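翻訳小説読書会 運営打ち合わせ 議事録

2022年8月
場所:喫茶ステテッティ 奥の席
出席:森下、長谷部、庄野、ベネディクト・エービッシャー(Benedikt Aebischer)
欠席:久我(事前に書面で意見あり)
記録:庄野

1.前回議事録の確認
5月の打ち合わせの記録を読み合わせた。課題本の題名に誤記が一か所あり、訂正のうえ承認。

2.前回読書会の報告
課題本は『タンゲートの家』。看護の仕事を辞めた姉が、妹の婚約を機に故郷の港町へ戻る話である。森下より報告。前半の家族の場面は好評だったが、姉と造船所主ランツの恋愛が急に進みすぎるという意見が多かった。手紙の差出人が明かされる第十二章については評価が割れた。翻訳の会話文は読みやすいとの声が複数あった。
当日は終了時刻を過ぎ、後半の感想を聞けなかった参加者がいた。次回から一人あたりの発言時間を司会が管理する。

3.秋の課題本の選定
候補は次の二作。
・『ヴォニーネの夏』 失踪した夫の秘密をめぐる長編。文庫で入手可能。
・『ランツ家の三番目の娘』 上下巻。上巻が品切れ。
長谷部は後者を推したが、全員分をそろえるのは難しいとの指摘があり、『ヴォニーネの夏』に決定した。久我の書面も同作に賛成。後者は重版を待って来年再検討する。
エービッシャーより、原書と訳書で結末の一段落の位置が違うとの情報提供があった。該当箇所を対照した資料を作り、結末に触れるため当日後半に配布する。

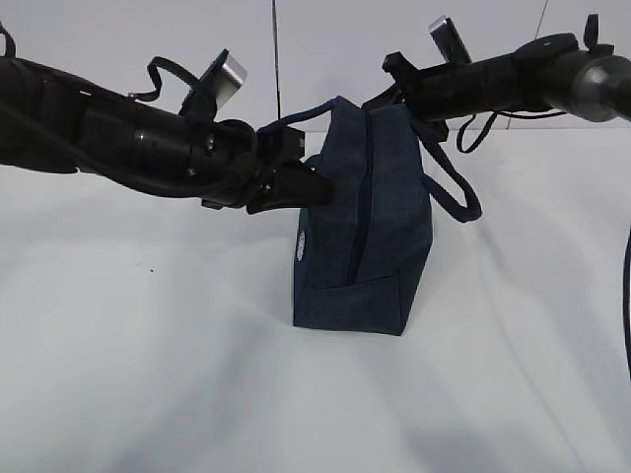

資料の訳文は長谷部が確認する。原文の引用は必要な箇所にとどめ、ページ番号を付ける。未読の参加者への配慮として、前半は第八章までの内容に限って話すことにした。

4.会費と会場
参加費は一人2000円(飲み物代込み)で据え置き。会場側から値上げの相談はない。
定員は30名とする。案内の送付先は現在58件で、このうち長く返信のない宛先をどう扱うか話し合った。森下は削除を提案したが、庄野から、年に一度だけ参加する人もいるとの意見があり、今回は全件に送る。案内文に配信停止の連絡方法を書き添える。

5.感想集について
参加者の感想をまとめた冊子の原稿が集まりつつある。一編の分量は2000字前後とし、超過分は本人に相談のうえ調整する。あらすじだけの原稿が二編あり、森下が書き手に加筆を依頼する。
表紙の紙は前号と同じものを使う。題名は久我の案「港の読者」と長谷部の案「余白」が出たが決まらず、次回に持ち越し。

6.その他
・作者の別名義の短編も扱ってほしいとの要望が届いている。邦訳が一編しかないため、課題本とはせず案内文で紹介する。
・貸し出した『タンゲートの家』二冊が未返却。庄野が確認する。
・録音の希望については、感想を話しにくくなるとの意見が多く、行わないことにした。

担当
案内文:庄野
対照資料:エービッシャー、長谷部
会場予約、当日の司会:森下
感想集の原稿とりまとめ:久我(本人に確認する)

次回の打ち合わせは読書会の終了後、同じ会場で行う。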